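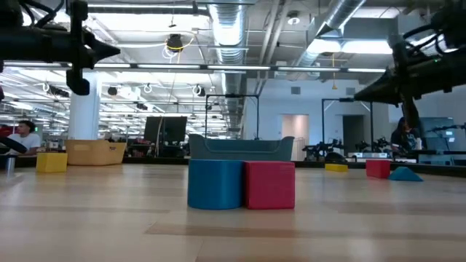
The block table, with a blue cylinder and a red cube side by side in front of the bin and both arms up out of the way.

Malska 3, reviewed: the task planner I didn't think I needed

I've been using Malska for our two-arm tabletop work since May, and I'm going to gush a little, so bear with me. It's a planning and supervision layer. You keep your own arm drivers and your own grasping policy, and Malska sits on top and decides what gets picked next, by which arm, and into which bin. We were doing all of that with a pile of Python that only Virgil Ilie understood (sorry, Virgil).

Setup took an afternoon. You write a scene file that lists your cameras, your arms and your bins, then you name the object classes you care about. Ours are cubes, cylinders and prisms in a handful of colors. The scene file is plain text and the error messages are wonderful! I gave the two arms the same base frame by mistake and it told me which line to fix and what it thought I meant. It was right.

Perception

The built-in tracker takes a fixed camera and the wrist cameras and keeps one list of objects. What I love is how it treats touching blocks. Our old segmenter would see a cylinder pressed up against a cube and happily report one long object, and then the gripper would try to close on the pair. Malska keeps both guesses alive until a second view settles it. I ran 200 layouts with at least one touching pair in each and it merged a pair in 29 of them when it had only the fixed camera. With a wrist view added, it merged 3. I went back and checked those by hand, and all of them had a block mostly hidden by the lip of a bin.

Glossy tabletops are still a bit of a pain. Reflections under the blocks can pull the estimated base down, so a block looks taller than it is. There's a setting called table_snap that fixes it, and it should really be on by default.

Planning

You write goals in short lines like "red blocks in the basket, nothing on top of anything yellow." Every change of plan gets logged with a reason, and you can scrub through the log next to the camera views. Brândușa Vasiliu found a handoff bug on our side this way before her coffee got cold.
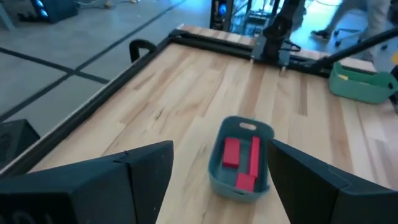
Wrist view over the teal basket, three red blocks inside and the fingers open.

Basket views like this one are where the occupancy check earns its keep. It looks at what's already lying in the bin and picks a drop spot from the floor space that's left, and when blocks overlap it treats them as a single lump and stays clear. You can turn on an overlay that shades the spots it would accept, and I leave it on all day because I just like watching it.

Two-arm timing is good too. It reserves space for each arm as it plans, and the default margins are generous, maybe too generous for a small table. I cut ours in half and the waiting dropped a lot.

What could be better

The log viewer slows to a crawl past 2,000 events, so split your runs. The docs for custom bins are thin, and the page on curved rims has a code sample that doesn't run (there's a missing import on the first line). I also couldn't get it to reload a scene file without restarting the tracker. Savvas Nikolaidis answered my forum post about that the same evening and said a fix is in the next release.

We looked at Grivstead before this. It has a prettier editor, but goals are built by dragging boxes around, and I type faster than I drag. If you like visual editors you may feel the other way.

Would I set up a new table with Malska? Yes, already have, and Virgil has deleted his scripts folder.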